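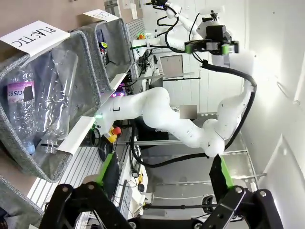 The Candness release fault was a recurring failure in the Candness sorting cell, a laboratory robot installation built by Tusa for separating used beverage containers. In the fault, a gripper reported that it had opened and let go of a container while one finger pad was still in contact with it. The arm then left the bin with the container attached and carried it into the working space of the neighboring arm. The best known case, on July 21, 2018, ended in a collision between two arms. No one was injured.

Background

Candness was designed to sort containers into open felt bins marked with handwritten paper signs, among them PLASTIC and CAN. The arms are fitted with two-finger grippers and stand along one side of a slotted metal table, close enough that their reach overlaps above the bins. Control software written by Welington Bittencourt kept them apart by means of a shared reservation: an arm had to hold the reservation before entering the overlap and gave it up on leaving. The reserved volume was calculated from the outline of the arm and the closed gripper. It made no allowance for anything the gripper might be carrying on the way out of a bin, where the gripper was assumed to be empty.

Release was confirmed by finger position alone. When the fingers passed 30 mm of opening, the controller set the "released" flag and began the retreat. Motor current was logged but was not part of the check.

Collision

During an unattended run, the cell completed 3,022 placements without a recorded error. On the following cycle an arm lowered a flattened plastic bottle into its bin and opened. Sugar residue held the label against one finger pad. The flag was set and the arm retreated with the bottle hanging below the gripper, outside the reserved volume. The second arm, moving in under a valid reservation, struck the bottle and then the gripper housing.

The protective stop on the second arm acted as specified. The first arm, which had registered the contact as a payload error, made one retry before stopping and pushed against the stationary arm for 8 seconds. Thịnh Ngô, who was on duty in the next room, pressed the emergency stop. Damage was limited to a bent finger link and a cable sleeve torn near the wrist.

Investigation

The inquiry was led by Grażyna Marciniak. Her report found the same fault in 16 earlier placements, in each of which the container had dropped off before reaching the overlap – these had been logged as normal. It named the position-only release check as the primary cause and the automatic retry as a contributing one.

Ngan-ling Pan reproduced the fault with bottles coated in syrup. Crushed cans rarely stuck under the same treatment, and the report treated them as a lesser risk.

Changes

The release check was extended to include a camera view of the open fingers, taken before the retreat. The retry after an unexpected contact was removed, and either arm stopping now stops both. The reserved volume was enlarged to cover a hanging container. Tùng Phí later moved the same logic to the Brorach cell, where it is known as the Kaczorowski check.

See also

Brorach cell
Protective stop
Shared workspace (robotics)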